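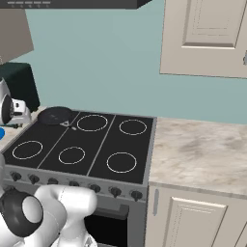
Do presale tickets for the Rekska show sell out before the general sale even opens?

Usually there's a decent chunk left. The presale is only part of the room, and the rest goes up on general sale the next morning, so missing the code isn't the end of the world.

More detail on my question, posted 24/01/2025: I've been trying to see Rekska since their second album and I missed them last time because I was stuck in a queue with 4000 people ahead of me. They're playing Brusow in April and the fan club presale costs 15 dollars to join. Is it worth it, or should I just wait? I only want one ticket, standing, and I don't care about the T-shirt bundle.

Answer from Aoi Sekiguchi
I did the fan club thing for the last tour and got in fine, but so did my sister, who just bought on general sale! Brusow holds some 600 standing, and the presale there was capped at 156. One ticket is so much easier than two or four, too. Log in early, have your card saved, and don't refresh once you're in the line (I did that for Sakai and got kicked to the back, still mad about it). If it's gone, keep checking the venue page the week of the show. They release a few when the stage gets set up and they know how much floor they have.

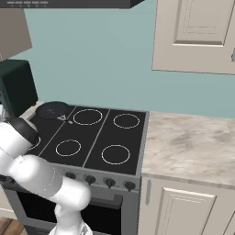

Black-topped electric stove with a round dark gray piece at the back left

Answer
just pay the 15, it's less than the fees lol

Answer
Check who's opening before you decide. When I saw them it was Deltemik opening and half the crowd was there for them, so it went way faster than a normal Rekska show. Also the fan club code came by email the night before and mine landed in spam, so look there first if you do join. I don't know if they've changed how that works now.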